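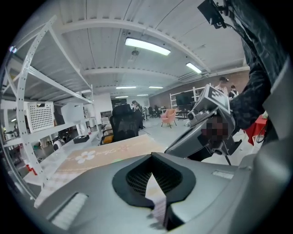 Pad seating check at the bench, second unit in view with its marker on top.

Re: [gripper-maint] Pad replacement interval and marker offset after reseat

On the list, at 16:40, a subscriber wrote:
> We have two of the hand-held units on the Hakik mounts. After
> swapping finger pads on one of them the opening width reads
> high by a constant amount. Closed on nothing, it no longer
> reports zero. Marker pose looks stable. I re-ran the camera
> calibration twice and got the same answer both times. Is there
> a step between pad swap and calibration that I am missing? The
> Skisia sheet goes straight from one to the other.
>
> Also, what interval are people using for pads? We are at 1449
> cycles on the old set and the mesh was still in one piece.

Yes, there is a step missing. The sheet was written for the old pads, which bottomed out on the housing. The current ones bottom out on the screw boss, so the closed position moves when you change them. Camera calibration will not fix that. It has no knowledge of where the fingers are.

Order I use:

1. Power down and unplug the camera cable at the bracket end. Leave the other end alone.
2. Remove the old pads. Wipe the seat. Any leftover adhesive shows up later as an offset.
3. Fit the new pads with the screws loose. Close the fingers by hand until the pads meet along the full height, hold, then tighten bottom screw first.
4. Open and close nine times by hand. Check the screws again.
5. Reconnect, close fully, and store the new zero. In the Karagiannis tool it is under Width, then Set Closed. The button does not confirm. Reload the page and look at the stored value.
6. Only then run the camera calibration, and only if you touched the camera or the marker.

If it still reads high after step 5, look for a pad twisted in its seat. A twisted pad touches at the top and leaves a gap at the bottom, or the reverse. Hold it up to a lamp and look through.

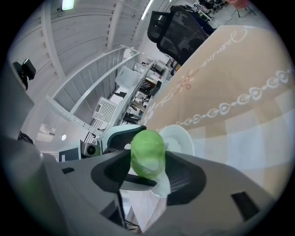
For a load check I use something round and light on a cloth-covered table. Round objects find a bad seat faster than boxes do. With a box the pads get pulled flat against the sides and the error hides. Grip, lift, hold for a slow count, put it down, and log the width each time. The readings should agree with each other before you worry about whether they agree with a caliper.

On the interval: I do not go by cycles alone. One set here was finished at 108 because it had been used on rough cartons. Another is still fine well past yours. I change them when the mesh starts to lift at an edge, or when the closed value drifts between two weekly checks.

One more thing on the marker. If you clean it, use a dry cloth. The Flastivex spray in our cabinet left a haze on a printed one and detection dropped out under the ceiling lights. Took me most of an afternoon to find, with log 164 showing nothing wrong on the camera side.

Could you post the closed value before and after? If the difference matches the boss height, you can stop looking.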